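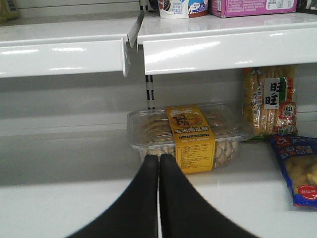
Ticket 577 – Gripper spares and second arm, shelf picking cell
Status: open, waiting on quote
Opened: Wednesday, March 8, 2023
Opened by: Amber Ackroyd

Summary: finger pads on the Larnik gripper are past their rated cycle count. Vendor rates them at 2,866 closures. Need a decision on spares before the May budget closes.

Checked so far: jaw alignment in spec, firmware current, grip force repeatable at low setting. Force drifts at the high setting. Swapping left and right pads did not move the drift, so I suspect the drive and want a spare one quoted along with the pads.
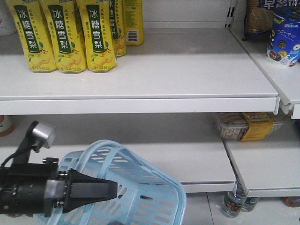 Hapeta: Pads are consumables and come out of operating money. The drive is capital. Please split the request or it will bounce. Also, is the second arm still in this ticket?

Split as asked. Pads, 2 sets at 440 per set, go to operating. Drive stays on the capital line. The second arm stays here until the Vivix quote arrives – their lead time decides whether it makes this budget year.
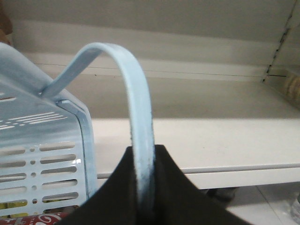 Payload is the open item on the arm spec. Vivix offers a light and a medium version, and the light one leaves little margin with a tool changer fitted. The sizing case should be the shopping basket carried by its handle, a flat curved strap, and not a single package off the shelf. I will send them the loaded basket weight.

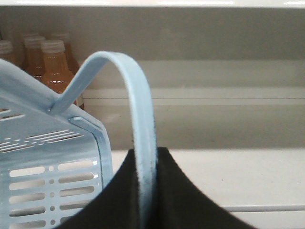 Gastudico can supply third-party fingers at a lower price, but only in one tip profile. I asked for drawings before comparing cost. Our narrow tips have to close on either side of the basket handle, and a wide tip would need new grasp settings and test time we have not budgeted. Drawings requested, no reply yet. Next action: Amber, chase both quotes.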